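Against the mood board

My sister-in-law is redoing her bathroom and has asked me, as the family grump, to look over her plans. I said yes before I understood that the plans were a mood board. It has a pebble on it. It has a strip of linen and a paint chip called Wurov, and a printed card with the word "restore" in lower case. It doesn't have a drawing of the room, a price, or any sign of where the towels will go.

I've been suspicious of colour advice for years, and I should say where that comes from. When we bought the house in Diterthorpe we paid a consultant to "read the light" in it. She stood in the hall for 16 minutes with her eyes half closed and told us we were living in a north-facing mood. I pointed out that the hall faces west. She said she meant emotionally. We painted it the grey she picked, a grey with the name of some Scandinavian harbour, and for two winters it looked like the inside of a filing cabinet. Then I bought a tin of plain cream from the hardware store and did it over myself while everyone was out, and no guest has ever asked what it's called.

So when people tell me that green is calming, I want to know who was calmed, and compared with what. I went looking. Most of what turned up was paint companies quoting designers, and designers quoting an article that quoted a paint company. One page promised that a green room would lower my heart rate, with a link to the evidence, and the link went to a page selling green curtains. I found a survey of 332 people who were asked which colour they found restful, and plenty of them said blue. That could be a fact about colour. It could also be a fact about what people say when you ask them that question, having heard all their lives that blue is restful.
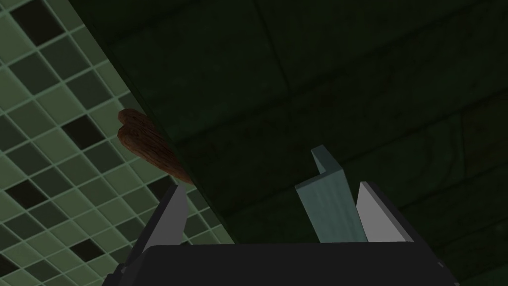
The part of colour advice I trust least is the name on the chip. My sister-in-law has three greens in the running, called Nullholm, Wurov and Csonka, and I would bet a decent dinner that if you peeled off the labels she couldn't put them back on in the right order by the end of the day. I couldn't either. What I do think matters, and what the board leaves out, is what sits next to the colour. Muted sage tiles on their own can look like a hospital corridor from a certain decade. Drop in a few nearly black ones with no obvious order to them, leave the grout lighter so the grid still reads, and your eye has something to do. I don't need a theory of wellness to see that. It's contrast, and the people who tiled railway toilets understood it without a printed card.

I put some of this to Yaw Asamoah, who painted houses for a living before his knees gave out and who now mostly paints his own fence. He was kinder to the designers than I am. He said clients often don't know what they want, and a silly name gives them something to hold on to while they make up their minds. He also said that in all his years he was only called back to repaint a room over colour 14 times, and nearly every time the trouble was the light bulbs. They'd picked the paint in a showroom and taken it home to cheap bulbs that turned everything the colour of soup. He'd tell them to change the bulbs first. Some did and some paid him to paint again anyway.

I like that as advice, mainly for being dull. Buy a sample pot. Paint a big piece of cardboard and move it around the room, and look at it at breakfast and again when you're brushing your teeth. It costs next to nothing and there's no pebble involved.

Mathias Aigner, who reads this blog and writes to me whenever I'm unfair, will say I'm being unfair. He wrote to me last July, after my post about scented candles, to say that if a person believes a room calms them then the room has calmed them, and that I should let it go. I've thought about it more than I let on in my reply. He may be right about the belief. But belief is free, and the quote my sister-in-law got for "colour direction" was $508, before a single tin had been opened. For that she could have a proper exhaust fan, and I'd put a room without mould up against any shade of green you like.

She's not having it, by the way. I sent her two pages of notes and she wrote back with a thumbs up and a link to a wooden stool. The stool is handsome. It has no drawer, no shelf and no towel rail, and it's going where the laundry hamper is now — I asked where the hamper would go and she said she was still sitting with that.

I've offered to come over on the weekend with sample pots and some decent bulbs. She says I can bring the bulbs.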